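Cellotance Support -- ticket log
Subject: Release shows up as two separate singles, remix stuck in "Processing"
Opened by: Skarphéðinn Fogh (Trokmont)
Product: Cellotance release delivery, label account
Status: Closed

Skarphéðinn Fogh, 9:14 am
We delivered the new Dandport single in August as one release with 2 tracks, the original and the Phùng remix. On the store preview it appears as two singles with the same cover. The original looks fine. The remix has the wrong main artist (it lists Phùng only) and its audio has said "Processing" since last night. The pre-save link points to the remix page, and we have already sent that link to radio. Please don't take the release down, we would lose the pre-saves.

Support, 9:52 am
Thanks for the report. I can see the release in your account. Nothing will be taken down. Two questions before I change anything:
Did you upload the remix in the same session as the original, or add it later?
What is in the "Remixer" field for track 2?

Skarphéðinn Fogh, 10:20 am
Added later. The master came in after we had saved the draft. Remixer field is blank. I put Phùng under "Primary artist" because the form would not let me continue with that box empty.

Support, 10:41 am
That explains the artist name. Primary artist on track 2 should be Dandport, with Phùng in the Remixer field. Stores group tracks by primary artist and release code, so a different name there can split the release. Please try this:
Open the release and choose Edit metadata.
On track 2, set Primary artist to Dandport. Pick the name from the list, don't type it.
Add Phùng as Remixer.
Put "Phùng Remix" in the Version field and remove it from the title.
Save, but do not press Redeliver yet.

Skarphéðinn Fogh, 11:35 am
Done. Title looks right now. Audio still says "Processing". I uploaded the WAV again and got the same thing. File is 200 MB, which seems big for one track.

Support, 12:08 pm
It is big. I checked the file and it is a 32-bit float export at 192 kHz. The encoder accepts 16 or 24 bit, up to 96 kHz, and should have given you an error message. It didn't, and I have logged that as a separate bug. Can you get a 24-bit export from the mastering engineer? Please don't convert it from an MP3.

Skarphéðinn Fogh, 2:47 pm
New export uploaded, 24 bit, 48 kHz. It went to "Ready" in a couple of minutes. OK to redeliver?

Support, 2:55 pm
Yes, go ahead. Choose "Metadata and audio" -- "Metadata only" would leave the old file attached.

Skarphéðinn Fogh, 5:30 pm
Preview shows one single with both tracks and the right artist names. Pre-save link opens the combined page. Remix plays through to the end. You can close this.

Support, 5:38 pm
Closing. The missing error message stays open on our side under the encoder bug.

Attachment (1) 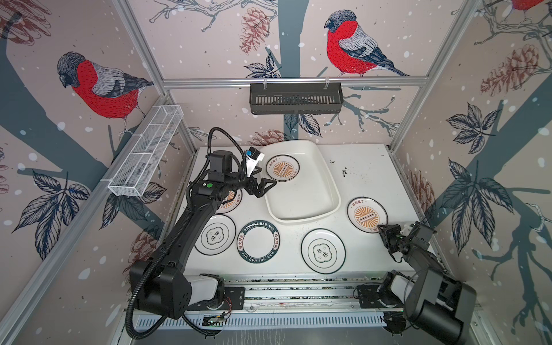 Bullfinch and pinecone wallpaper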